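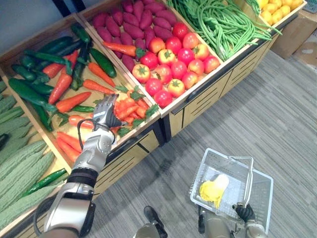
Kutside Demonstration Set: Produce Picking

Category: Equipment and Data Services
Reading time: 2 minutes

The Kutside Demonstration Set is supplied by Nonivetti to laboratories and firms that train robots to handle everyday goods. It consists of recorded examples of shopping tasks, gathered in a furnished room with a stocked vegetable display. The current release holds 3,948 examples, each checked before it is accepted.

Scope of the recordings

The robot takes part with both hands. One reaches into the crates for carrots, cucumbers, tomatoes or beans, and the other holds a plastic shopping basket by its handle. Produce is piled as a shopper would find it, with kinds mixed and overlapping, and the crates are rearranged between sessions. Loose items and bunches are both included — bunches with leafy tops have their own label, as the grip differs.

Every example is supplied with the views from the head and wrist cameras, the joint positions of both arms and a short written instruction. Failed grasps are kept and marked as such. Customers who do not wish to train on them may leave them out by means of the index file.

Basket handling

Handles are treated as a task in their own right. The set covers approach, grip, lift and release, with the basket standing at different angles to the robot.
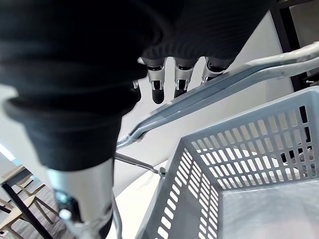

Nosipho Visser writes that her group at Ullness began with the produce examples alone and found the learned grip on the handle unreliable until the basket recordings were added. She would advise new customers to take both parts from the outset, and asks that a future release include baskets carrying heavier loads.

Supply and terms

The set is delivered on 2 drives, with a licence for one site. Further sites may be added on written request. Operators' sessions last up to 62 minutes, and session records are available for audit. Enquiries regarding new tasks should be addressed to Marthinus Mabaso — those regarding licences, to Kátia Bastos.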